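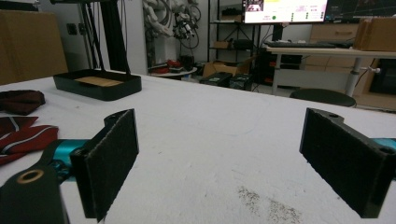

Two pieces of red cloth on a white table

Home | Ask | Topics | Sign in
Filed under: Polls & Surveys

Why don't two polls on the same question match?

I read one from Gremex and one from Lomell, both on the county transit tax, and they're 5 points apart. Is one wrong?

2 answers

Probably neither! Lomell only asked 800 people -- I'd expect a wobble. Check the question wording too, mine said "fee" when they called in November.

3/7/19
polls are junk, i always hang up

Related
Who counts as a likely voter?
What does weighting mean?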